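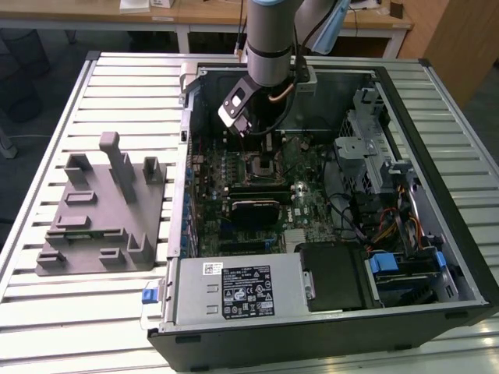

Desktop tower on its side, cover off.

Collating the two English texts of Jerkine

5 December 2018

I have finished comparing the two English editions of Jerkine, and these are my notes on method and results. They are mainly for people who own one edition and are wondering whether to buy the other. If you haven't read the book, the section on chapter nine gives away who was in the boathouse.

The editions

The first is the Nollus hardcover. The second is the Ansari paperback, which is the one you will find in stores now. Both credit the same translator, Ryota Murakami, and both carry the same copyright line for the translation. The paperback has no note saying the text was revised. Its back cover says "complete and unabridged," and I will come back to that.

I started because of one sentence. In the hardcover the harbor master at Gestard tells the inspector that the ferry "was late, as it is every night there is fog." I quoted this in a post in May and a reader wrote in to say her copy has "was late, as it is every night." The fog matters. A good part of the alibi in the middle of the book rests on whether the ferry is always late or only sometimes late, and without the fog clause the inspector's later reasoning looks like a guess. I wanted to know if this was a lone slip or part of something larger.

Method

I own the hardcover. Shahram Zarei lent me his paperback, on the condition that I did not crack the spine, so I did not scan it on the flatbed. I photographed it page by page on a stand with a sheet of glass holding it at a shallow angle. The hardcover was scanned flat in the usual way.

Both sets of images went through the same text recognition software with the same settings. I then cleaned each text separately, working from the page and without looking at the other edition. This is slow, but if you correct one text against the other you will quietly erase the differences you are looking for. It is the most common mistake in amateur collation and I have made it before, with a set of railway mysteries, and had to throw away the results.

Cleaning rules, for anyone who wants to repeat the work:

Running heads and page numbers removed. Words split at line ends rejoined, except where the hyphen could belong to the word. Those cases were marked with a tilde and decided by looking for the same word elsewhere in the same edition. Curly and straight quotation marks made the same. All dashes made the same, with spaces around them removed. Italics kept as underscores. Paragraph breaks kept. Line breaks within paragraphs dropped.

The two cleaned texts were then run through a word-level comparison. A line-level comparison is no use on prose, because one changed word flags the whole paragraph. I exported the list to a spreadsheet and checked every entry against both printed pages. A fair number turned out to be recognition errors I had missed in cleaning, mostly "he" for "be" and a comma for a period. These were fixed and the comparison run again until a full pass produced no false entries.

Results

There are 779 differences between the two texts. Of these, 163 affect the wording. The remainder are punctuation, spelling, capitals, hyphens and italics.

The second group can be dealt with quickly. The hardcover uses British spelling and single quotation marks (the marks do not appear in the total, as explained above). The paperback uses American spelling, applied consistently apart from "grey," which survives in several places, all of them in dialogue. The hardcover capitalizes Inspector when it stands alone and the paperback does not. The paperback adds the comma before "and" in lists. All of this is what you would expect from a house style being applied by a careful copy editor, and I have no complaint about any of it.

The changes in wording are more mixed. I sorted them by what they seem to do.

The largest set is plain replacement of British words: torch to flashlight, lorry to truck, pavement to sidewalk. One of these causes trouble. "Boot" becomes "trunk" wherever it refers to a car, which is correct, but in one paragraph it also becomes "trunk" where the hardcover means footwear. The result is that the night watchman is found with mud on his trunk. Ansari should fix this in any reprint.

A smaller set are corrections of fact inside the story. The hardcover has the doctor living on the north side of the square in an early chapter and on the south side near the end. The paperback puts him on the north side both times. The hardcover gives the victim's sister two different first names. The paperback settles on the one used more often. I don't have the original language, so I can't say if these errors were the author's or came in with the translation.

Then there are changes that look like second thoughts about rhythm. "She did not answer him" becomes "She didn't answer." "It was a thing he had noticed before" becomes "He had noticed it before." Nearly all of these shorten the sentence. I prefer the longer forms in the narration, where the slight stiffness suits the inspector, and the shorter ones in speech. A reader coming to the book fresh would not be bothered either way.

Last are the cuts. The fog clause is one of them.

Chapter nine

Cuts occur all through the paperback, but most are a phrase or a clause. Chapter nine is different. It has lost 14 complete sentences, all from the conversation in the boathouse between the inspector and the ferryman's widow.

In the hardcover the widow describes the lamp on the jetty, says who was meant to light it, and says that on foggy nights it was lit early. The inspector asks who told her so. She changes the subject and talks about her husband's coat for a while. Later, when the lamp comes up again, the reader has had a fair chance to see what it means.

In the paperback the conversation goes straight from her opening remark to the coat. The lamp is not mentioned until the inspector explains it in the closing chapters. The solution still works, in the sense that nothing contradicts it, but the clue is no longer there. For a book of this type that is a serious loss. Several reader reviews of the paperback complain that the ending comes from nowhere, and I think this is why.

The fog clause belongs to the same line of evidence. So do two shorter cuts, one in the scene with the harbor log and one in the letter from the insurance agent. Taken together, they remove everything in the first half of the book that connects fog with the lamp.

What might have happened

I can think of a few explanations and can't prove any of them.

The cuts may have been made for length. I doubt it. The paperback has blank pages at the end, and the sentences lost from chapter nine would not have pushed the text onto another sheet.

They may have been made on purpose, by someone who thought the solution was too easy to guess. This fits the pattern well. It would also have to be somebody who knew the book closely, as every loose end was found and tied.

They may come from the source. If the author revised the novel between editions, Murakami may have been sent a new text and asked to bring the English into line with it. This would account for the doctor's house and the sister's name as well. I lean toward this one. The test would be to compare an early and a late printing in the original, and I would be glad to hear from anybody who has both and can read them.

I wrote to both publishers. Nollus replied politely that they no longer hold the rights or the files. I have had no answer from Ansari. I have not written to the translator, as I could not find an address for him that was meant for the public.

Which to buy

The hardcover, if you can find one at a reasonable price and can put up with the doctor moving across the square. The binding is glued despite the headbands, and my copy has begun to open between the second and third sections, so check this before paying much. The paper is better than it needs to be.

If you only have the paperback, read it with the lost lines beside you. I won't post them in full, since they are under copyright, but the summary above covers what is in them, and I am happy to answer questions about particular passages in the comments.

The spreadsheet is available by email. Columns are page and line in each edition, the reading in each, category, and remarks. Page and line references for the paperback are to Shahram's copy, which is a second printing. I have not seen a first. If yours has the widow talking about the lamp, please let me know what it says on the copyright page.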